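Ticket: lights in the Starkanville workroom dim by themselves
Posted in April by the building systems desk, Balbridge
Last updated: April, 4:15 p.m.
3 comments | 0 shares

Status: open (was closed by the vendor, reopened by us)
Product: Tustel lighting controller, wall keypad, two ceiling sensors
Supplier and installer: Vaher

Original report

The ceiling lights in the workroom drop to a lower level in the afternoon and stay there. People are in the room when it happens. Pressing the top button on the keypad brings them back up, and then they drop again. The keypad display says 95 percent the whole time, before and after. Users describe it as "like a cloud going over." First reported by the afternoon group, then by the cleaning crew, who have no reason to compare notes with the afternoon group.

First vendor reply, in short

Vaher says this is daylight harvesting working as designed. When sun comes in, the sensor sees it and turns the lamps down to save power. They closed the ticket the same hour it was opened, with a link to the Tustel brochure.

Our answer to that

I don't buy it. The workroom windows face a brick wall, and the blinds were down on at least two of the afternoons in question. If the controller thinks it is getting sunshine in there, I'd like to know from where. I would also like to know why the keypad goes on showing 95 percent if the system has decided on something else. A feature that works as designed ought to be able to report what it is doing. Reopened.

Check 1: daylight harvesting off

Went into the setup menu and turned daylight harvesting off for both zones. Saved, backed out, went back in to make sure it had stuck. It had. Lights dropped at 3:40 that afternoon anyway. Vaher suggested the setting might need "time to settle." Left it off until the following afternoon. Same drop, a few minutes later than before.

Check 2: power cycle

Requested by Vaher, so we did it. Breaker off, waited, breaker on. Controller came back with the right time and the right zones. Behaved all morning, which proves very little when the fault only shows up after lunch. Dropped again at 3:35.

Check 3: put a meter under the lights

Borrowed a light meter and took readings at table height in the middle of the room, window blinds closed, door closed. After the drop the reading was almost 50 percent of what it had been before. Keypad unchanged. I mention this because the second vendor reply had moved on to the idea that the change was "perceptual" and that pale work surfaces can make a room look dimmer or brighter depending on where a person stands. The meter stayed in one place.

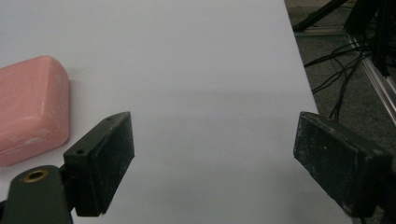
Workroom tabletop, pink block at the left.

Second vendor reply also asked whether the surfaces had been changed since the sensors were set up, as a very reflective top can confuse a ceiling sensor. They haven't. The tables were in place before Vaher came to commission the system, and the finish is matte. Even if they were mirrors, it would not explain a fault that keeps office hours.

Check 4: event log

Exported the log from the controller. It has 1,062 lines in it, and most are the sensors reporting that they are alive. Filtered those out. What remains includes a scene called "Eco PM" that starts in the middle of the afternoon. We never made a scene with that name. It is missing from the scene list on the keypad, and it is missing from the handover sheet Vaher left us.

Each time someone presses the top button, the log shows the scene released and then applied again 30 minutes later. That fits what the users said, and it fits it better than sunshine does.

The start time wanders by a few minutes from day to day. I have no explanation for that and would be wary of anyone who offers one quickly.

Check 5: find the scene

Looked through all the menus available with our login. Schedules page: blank. Scenes page: only ours. Tried the phone app as well, which shows less than the keypad does. My guess is that "Eco PM" sits at installer level, either as a Tustel factory default or as something copied over from another job. It's only a guess. We don't have the installer code, and the manual tells us to ask our installer for it.

Third vendor reply, in short

Vaher now agrees there "may be a legacy schedule present." They offer a firmware update and say it will clear this up. I asked which item in the release notes covers it. They sent the release notes. There are entries about button backlights and a language pack, and I can't find a word in them on schedules.

Where it stands

We have said no to the firmware update for now. If it wipes the settings, the fault may go away and we'll never learn what it was, and then it can come back with the next update.

Asked Vaher for:
- the installer code, or a visit by someone who has it
- a printout of every schedule on the controller, hidden ones included
- a straight answer on why the keypad shows 95 percent when the output is far lower

Workaround for the afternoon group: press the top button when the lights drop, and again when they drop the next time. It's a poor workaround and they have told us so. A note is taped beside the keypad.

Daylight harvesting is still off. Please leave it off until the visit. Next entry goes in when Vaher replies with something other than the brochure.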